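Speaker notes – "What the Linen Closet Remembers"
Pryor Historical Society, spring evening talk, May 28, 2026

(Wait for the coffee line to settle. Thank them for coming out, and thank Hitico for the loan of the projector and the good screen.)

Opening. I want to start with my grandmother's closet, the one at the top of the stairs in the house on the Nestedia road. If you opened the door too fast you got a whole shelf of pillowcases on your head, and you also got that smell, cedar and starch and a little bit of lavender gone to dust. I must have been nine before I understood that most of what was in there was never used. It was kept for company, and company mostly slept at the motel!

Slide 2. The oldest paper we have. This is the household inventory from 1707, and I'd ask you to be patient with the handwriting, as it took me most of one December to get comfortable with it. Read the bed linen lines out loud, slowly. People always laugh at how the sheets come ahead of the cow. Let them laugh, then explain that cloth took months of somebody's life – growing the flax, breaking it, spinning it, weaving it, bleaching it out on the grass – and that a good pair of sheets was something you left to a daughter by name.

Slide 3. Wash day. Ask for a show of hands: who grew up with a wringer? Usually I get a few, and usually one of them has a story about a thumb. Leave time for the thumb. Then talk about bluing, and about hanging the sheets on the outside lines so the underthings could dry in the middle where the neighbors couldn't see.

Slide 4. Mending. Sides-to-middle is the part I love best, so watch the clock here (I ran over in Idex and they had to start stacking chairs). When a sheet wore thin down the center, you split it, turned the good outside edges in, and seamed them together. You slept on a ridge after that, but you got nearly 60 more washes out of it, or so my grandmother claimed, and I never once won an argument with her.

Slide 5. White on white. Slow down and let them look before talking. Mention how light and shadow do all the work when there's no color or pattern. 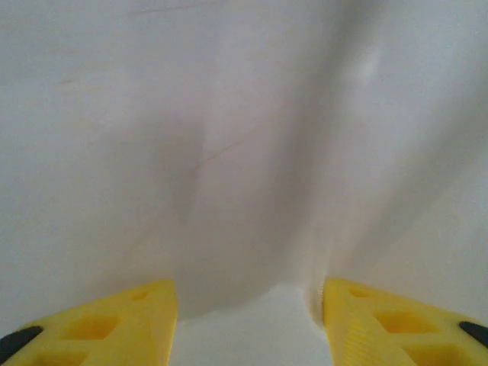
Slide 5: White cloth in soft folds, close up.

Talk here about why white lasted so long as the color for beds. It could be boiled, it could be bleached, and it showed the whole town what kind of housekeeper you were. Pass the two sample squares around now, the linen and the cotton, and ask people to guess by touch which is which.

Closing. Invite folks to bring their own pieces up to the side table, stains and all. Remind them about the sign-up sheet for the mending afternoon, and please, take some of the lemon bars home.

Contact the Society office | © Pryor Historical Society | Back to top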